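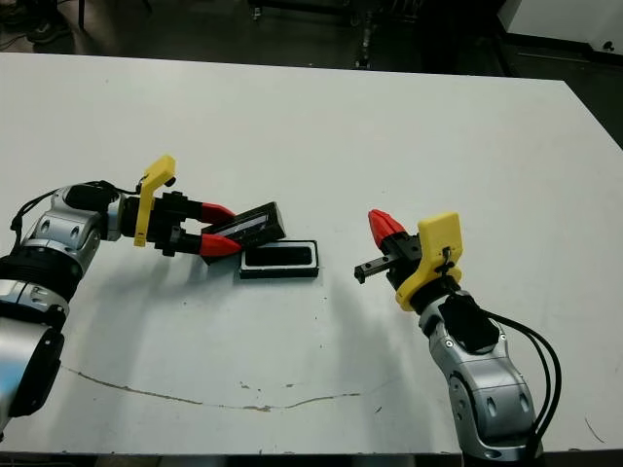 Syahrul Nair wants the black boxes closed before they go on the shelf, every time, even the empty ones. Fine by me. Dust in the tray is what spoiled the last lot of Woris parts.

Thursday, bench notes

Lid goes on from one long side. Set that edge on the rim first, then lower the other — pressing down flat pops a corner. Tray stays flat on the white table the whole time.

Box count for Prustdale is 18. I did 11 before lunch. Two lids had a slight bow and went back in the Drunder carton. Labels go on the short end only.

The tabletop needs looking at. Long brownish line running across it, wavy, crack or scuff, can't tell by eye. Try a fingernail, then cleaner. Stains and specks as well, small ones.

Zulkifli has the filler if it is a crack. Still to do: the other seven, and ask Pillai for spare lids.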